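第5讲 桌面静物与摆放关系(课堂讲义,周六补课用)

上次October那讲说到"主次",没讲完,接着来。今天只看位置,颜色下回再说。

要点先记:

- 先找最大的形 → 盘子。圆,浅蓝,在右边
- 左边毛巾,叠成近方形,边有点毛,别画成硬块
- 黄色的圆东西靠后,立着,桌上有影子
- 牙膏管斜放,白盖朝左上,尾巴压扁朝右下。斜线就它最明显,注意方向

毛巾和盘子都是浅蓝,一软一硬,一方一圆,隔着黄色和白色互相呼应。Imtiaz Howlader 上次问"同色会不会闷",看中间那块黄就明白了。 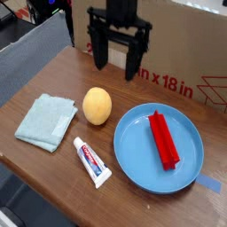
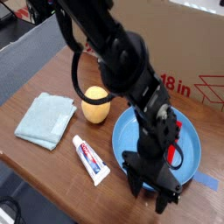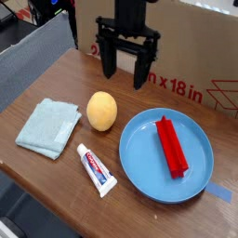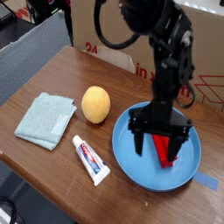 图5-1至5-4 木桌面:毛巾、黄色圆物、牙膏、浅蓝盘

练习(课上做,40分钟):

1. 四张各画一个小构图,只用线,不上调子
2. 标出毛巾到盘子之间的空档,牙膏落在哪
3. 第一张盘里有红色的东西,单独画一遍,看重心往哪边偏
4. 选一张,把牙膏管转成横的再画。跟原来的比教,写两句

木纹不用根根都画!!给个走向就行。

影子:黄的那个下面一定要有,不然飘。

作业交给 Anayeli Galindo,放1532教室门口的架子上。纸背面写名字,上次有36张没写名,分了半天。

下讲:布的折叠,自已带一块旧毛巾来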